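Flarnilstead Masters Games – venue walk-round checklist, with my comments

Filled in by Khadija Fahmy, 11th November

Hi all! I went round the sports hall and the outside courts with the list on my clipboard, and I've typed it up the same evening while I can still read my own handwriting. Marks are OK, FIX or ASK. Anything marked FIX needs doing before we let a single athlete through the door, and I mean that. My comments go on a bit (sorry, Ute).

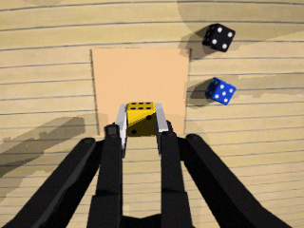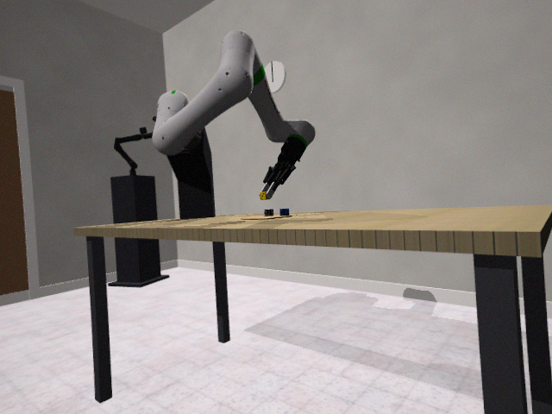
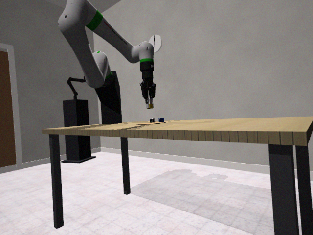
1. Doors and ways out

Main doors open fully and stay open – OK
Side door by the changing rooms – FIX
Exit signs lit – OK
Route to the meeting point clear – OK

The side door sticks. I had to put my shoulder into it, and I'm not a small woman. Živko thinks the frame has swelled and says he can plane it down in an hour. Please do, because that's the door the badminton players will head for if the alarm goes. The meeting point sign has been moved to the far side of the parking lot, which I like much better than last year, when we all stood exactly where the fire truck wanted to be.

2. Main hall floor

Surface free of splinters and lifted edges – OK
Court lines taped flat – FIX
No slippery patches – OK
Floor sockets capped – OK

I walked the whole thing in socks and then again in court shoes. Lovely grip! The pickleball tape is peeling at the two back corners and somebody in the 60-plus doubles is going to catch a toe on it. Pull it all up and lay it fresh. Sticking a new bit over the old bit gives you a ridge, and we had that argument in January.

3. Bleachers

Locking pins in – OK
Handrails tight – FIX
Row ends marked – OK
Posted limit of 88 people per bank – OK

One handrail on the left bank wobbles when you lean on it, and people do lean on it, usually with a coffee in the other hand. It wants two new bolts. The limit sign is up but it's behind the scoreboard, so I've moved it to the foot of the steps where the door team can point at it.

4. Nets, posts and goals

Volleyball posts padded to full height – OK
Winders turn freely – OK
Portable goals anchored – FIX
Spare nets checked for holes – ASK

The goals on the outside court aren't weighted at all. Not one sandbag! Vilhjálmur tells me there are eight in the Plurwood shed, so that's easily sorted, but nobody plays futsal until they're on. I couldn't check the spare nets because they're still in their bags and I ran out of light. Vilhjálmur, could you?

5. First aid

Kit stocked and in date – FIX
AED charged, pads in date – OK
Ice available – OK
Room has space for a stretcher – OK

We're low on the wide bandages and the eye wash expired. Thư is putting in an order with Tăng, and I've asked her to double the blister plasters while she's at it. After the 10K last year we were cutting them in half. The AED is on the wall by reception and the little light was doing what it should. I've also asked every team captain to go and look at it when they register, so they don't have to hunt for it later.

6. Lights and power

Hall lights all working – FIX
Cables taped or covered – OK
Scorer's extension leads tested – OK

Two lights are out over court 2. It's playable, but if you're looking up for a high serve it's horrible, and I'd rather have them changed than hear about it all weekend. They need the lift for that, so it has to happen before the mats go down.

7. Crowd and check-in

Barriers out – ASK
Check-in tables clear of the doors – OK
Wristbands counted – OK

We've got 2,849 wristbands, counted by Ute and then counted again by me. The barriers are coming from Malato and hadn't turned up when I left. I've drawn where I want them on the floor plan at reception – please follow the plan, even if it looks odd, because it keeps the line out of the bike path.

8. Toilets and water

Drinking fountains running – OK
Accessible toilet alarm cord reaches the floor – FIX
Floors dry – OK

Some helpful soul has tied the cord up in a knot out of the way. I untied it, but it needs a label asking people to leave it hanging. Ute has the label maker.

Who's doing what

Side door and handrail: Živko
Court tape: me
Goals and spare nets: Vilhjálmur
First aid order: Thư
Lights: Živko to book the lift
Cord label: Ute
Barriers: I'll chase

Put your initials next to your line on the copy at reception when it's done, and I'll come back and recheck every FIX myself before sign-off.

Khadija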